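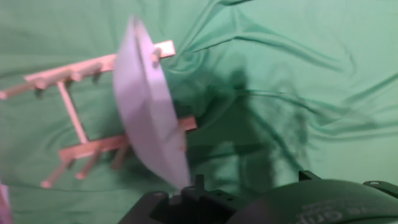 What is in the Kistau set?
Measurements, cutting lists and weathering notes for 100 small garden shelters built for wild animals: hedgehog houses, bat boxes, bee hotels and toad homes. Each shelter has one record and at least one set of notes from the garden where it was put up.

Kistau Garden Shelter Records

Version and date
Version 5, 3 July 2022. It replaces all earlier versions. Record numbers have not changed, so old references still work.

Where the records come from
The designs were drawn at the Zotow workshop and built there or by people working from the printed plans. Gardens in Kukau and Gu took most of them. The two places differ a good deal: Kukau is sheltered and damp, Gu is on open ground and gets the wind. Please keep the place column if you split the data, or the weathering scores will look odd.

Files
shelters.csv - one row per shelter, with type, outside size, entrance size, timber and roof style
cuts.csv - one row per piece of timber, linked by shelter number
notes.csv - 800 rows of garden notes, one per visit
plans - a folder of drawings in PDF, named by shelter number

All sizes are in millimetres. Timber thickness is the finished thickness after planing, not the size it was sold as. Roof pitch is in degrees from level, and a flat roof is entered as 0.

Columns that need explaining
entrance_w and entrance_h give the clear opening. For bee hotels these are blank and the hole sizes are in a separate column, hole_mm, with a semicolon between values.
finish is one of: none, oil, limewash, paint. Where a shelter was refinished later, the first finish stays in shelters.csv and the new one is in notes.csv.
weather_score runs from 0 (as built) to 5 (no longer usable). It was given by eye, by whoever made the visit.
in_use is yes, no or unclear. Droppings, nesting material or sealed holes count as yes. Please do not read "no" as proof that an animal never used the shelter.

Style labels
Each shelter has a style label, chosen from a list of 19. They are loose. "Long barn" and "byre" overlap, and "flat deck" covers anything with a level roof and deep eaves, whatever else is going on underneath. We kept the words the builders used. If you need firmer groups, the roof pitch and the ratio of width to height work better than the labels do.

Known problems
The toad homes were measured after they had been dug in, so their heights are too small. Depth below ground was not recorded.
Several bat boxes in Gu were moved to a different wall in October and kept the same number. The notes say so, but the aspect column in shelters.csv gives only the first wall.
Limewash and paint were sometimes mixed up on visits. Check against the first finish before relying on either.
Screws and hinges are missing from cuts.csv.

Using the records
The drawings may be copied and built from, for yourself or for sale. If you publish the tables or anything based on them, name the Kistau set and give the version. Exact garden locations have been removed and will not be supplied on request.

Corrections
Send the shelter number, the column and the value you think is right. A photo with a tape measure in it helps with sizes. Changes go into the next version - we do not edit a version once it is out.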